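Tusmont DK Merino Blend - 100g balls

Back in stock, most colours. Sorry for the wait, the last lot went quicker than we planned for and the mill had its shutdown right in the middle.

Tusmont is our everyday DK. Soft enough for baby things, tough enough for a jumper that gets dragged round the backyard. Four ply construction so it doesn't split much, even with pointy hooks. Nice and round in the stitch. Crocheters seem to like it more than the knitters do but both buy it.

The details

Weight: DK / 8 ply
Fibre: superwash merino and acrylic blend
Ball size: 100g
Needles: 4mm
Hook: 4mm to 4.5mm, go up if you crochet tight
Colours: 24
Sold: single balls or bags of 10
Made for us by Prornance

Colours

All 24 are on the drop down. Greys and creams are the big sellers, then Saltbush, then Wattle. Screens lie about colour so if you're matching to something you've already started, email first and Oratile will pop the ball under the window and tell you straight. Oratile Coetzee dyes the swatch cards too, they're on the Extras page, snippets of every shade on a ring. Card price comes off your first bag order.

Dye lots: we pick from the same lot for any one order. If we can't we'll ring before it's posted. Order enough for the whole project, plus one. We only hold lots aside for two weeks.

How much do I need

Baby blanket, pram size - 3 balls
Baby blanket, cot size - 6 balls
Beanie, adult - 1 ball
Kids cardigan, size 2 - 2 balls
Granny square throw, couch size - 14 balls, more if your doing a wide border

Those are for plain stitches. Bobbles and cables eat yarn. Corner to corner eats it as well.

Washing

Wool cycle, cold, liquid detergent, inside a mesh bag if you've got one. Low spin. Dry flat on a towel out of the sun. No tumble drying, we know superwash is supposed to cope but the edges go wavy and you won't be happy with it.
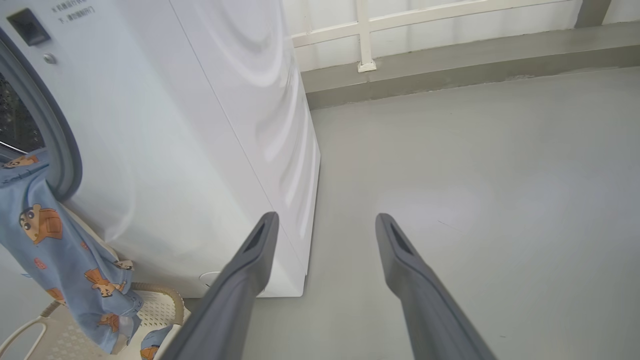
Wash your swatch the same way you'll wash the finished thing. It grows a little lengthways after the first wash then stays put. Blankets, doesn't matter. Cardigans, it does. Darker shades can let go of a bit of dye first time so keep the navy and the red away from cream, or chuck a colour catcher in.

Blocking: pin it out damp, leave it overnight. Steam is fine if you hover, don't press. The acrylic goes limp and shiny if you press and theres no bringing it back.

What goes with it

Holzer hooks, the ones with the soft handle. 4mm and 4.5mm in stock, 5mm on the way. Also the Holzer blunt darning needles for sewing in ends, sold in a pair.

Drivemness project bag, large. Takes a cot blanket in progress and the balls for it. Has the little grommet so the yarn feeds out the side. Green is sold out, mustard and charcoal still there.

If you're after a lighter yarn for baby bonnets have a look at the 4 ply, same shades in most of the pastels.

Postage

Flat rate, one price for as many balls as we can squash in the satchel. Free over $160. Bags of 10 go in a box. Pick up from the shop is fine, choose it at checkout and wait for the text before you drive over.

Returns: unwound balls with the band on, no worries, send them back. Wound ones we can't take. Knots happen, one in a ball is normal, more than two and we'll swap it.

Next delivery is February. Bone and Wattle are low so if you need either for a big blanket get in now. Restock emails go out to anyone who's ticked the box under the colour.

Page updated December 29, 2025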